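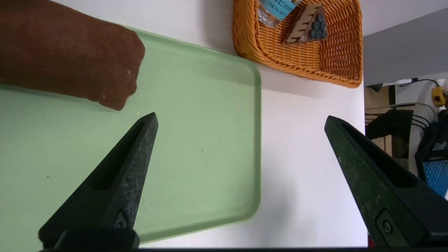 Week 6 handout – Teaching a robot by showing it
Intro to Robot Learning, Gundville campus

Read this before lab. Lecture went too fast on Friday and I skipped half the slides, so the missing parts are in here. Sections 2 and 4 are the ones you need for the lab report.

1. Two ways to show

Kinesthetic – you grab the arm and move it. Motors go soft (gravity comp on), you push, the joint encoders record.
Good: no extra hardware, you feel contact directly.
Bad: your hands and sleeves end up in the camera views. Policy learns from images that have a forearm in them, then at run time no forearm. Also hard with two arms, you only have two hands and each arm wants both of them.

Teleop – you stay out of the way and drive from somewhere else. Leader arms, VR controllers, a 3D mouse, whatever.
Good: images are clean, two arms are fine.
Bad: usually no force feedback. You squeeze too hard and don't know it. Latency. Learning curve for the person driving.

In this course: kinesthetic for the one-arm waypoint exercise (week 5, done), teleop for everything from now on. Leader arms are the Broritz pair, bench by the door.

2. What gets recorded

Per time step:
– joint positions, both arms
– gripper opening, both
– the action = what the leader arms asked for, NOT what the followers did. These differ. Most common bug in last year's reports
– head camera image
– wrist camera images

We log at 20 Hz. An episode is one full try, start pose to start pose. Cap is 90 seconds, after that the logger closes the file by itself and you lose the end.

Why wrist cameras at all: the head view tells you where things are on the table, the wrist view tells you where the fingertips are relative to the thing. Last few centimeters before a grasp are mostly a wrist camera problem. From the head the gripper often covers just what you want to see. In the wrist view the fingers stay at the same place in the image all the time so the network gets a fixed reference for free.

Downside – wrist view sees a lot of junk. Room, chairs, cables, all of it swinging through the picture as the arm turns. If the junk lines up with the action the policy may well use it. (Causal confusion, see week 4.)

3. The task

Sorting between a tray and baskets. Mixed items on purpose: soft ones, hard ones, one awkward shape.

Soap bar – rigid, smooth. Grasp across the short side. Slips if you come in tilted.
Bath puff – squashes. Finger opening at grasp tells you almost nothing about whether you have it. Close further than feels right and lift slow.
Cake slice (toy) – triangle. Parallel fingers on a wedge want to squirt it out toward the wide end. Approach so the fingers close on the faces that are closest to parallel. Try it and you'll see.
Brown loaf – bulky. Check your opening before you go down, otherwise you land a fingertip on top and shove the whole tray.

For each item write down grasp direction and opening BEFORE you drive. Then drive it and see if you kept to it. Mostly people don't, and that is worth a paragraph in the report.
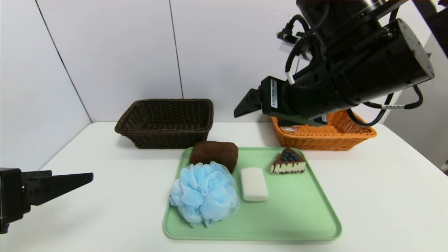 4. What makes a demo good

Not the same as fast. Not the same as pretty either.

Consistent – same situation, same choice. If half your demos grab the soap from the left and half from the right, plain behavior cloning with a mean squared error loss gives you the average, straight down the middle, grabs nothing. Either pick one way or use a model that can hold two modes (next week).

No long pauses. You stop to think, the log has 2 seconds of "don't move" in exactly that state. Policy arrives there and stops too. Forever sometimes. Plan first, then move. If you really froze, redo the episode.

Varied starts. Move the items between episodes. Turn them as well, not only shift. Swap which one is nearest the tray corner. Leave the tray and baskets alone for the first set, move them in the second set.

Some recoveries. Miss, back off, try again, get it – keep these. Without them the policy has never seen itself slightly wrong and has no idea how to get back. This is the compounding error thing: small error, new state, bigger error. DAgger fixes it by asking the expert on the policy's own states. We do the cheap version, which is messy demos kept on purpose.

Do not keep: drops off the table, arm collisions, anything where you gave up halfway. Mark them as fail in the logger, don't delete the files.

5. Two arms

Decide which arm owns which side. Write it on the sheet. Items in the middle of the tray go to whichever arm you said, every time.
Idle arm: park it, and park it the same way always. An idle arm drifting around because your left hand is relaxed is still recorded as action.
Handovers – not in this lab. Please don't.

6. Lab numbers and hand in

Each pair collects 46 good episodes. Fails don't count toward it but you hand them in too.
Trade driver after every block so both people's style is in the data. Driver name goes in the metadata field, we use it later to compare styles.
Training runs on the Overgaard machine, queue it before you leave and it will be finsihed by next lab.
Upload to the Batau folder, one zip per pair.

Report, one page:
– the grasp table from section 3
– one plot, leader command against follower position, any joint, any episode. Explain the gap
– one failure of the trained policy and which demos you think taught it that
– what you'd collect next if you had another hour

Reading: the chapter on imitation in the course reader, skip the proofs. The part about dataset shift is on the midterm.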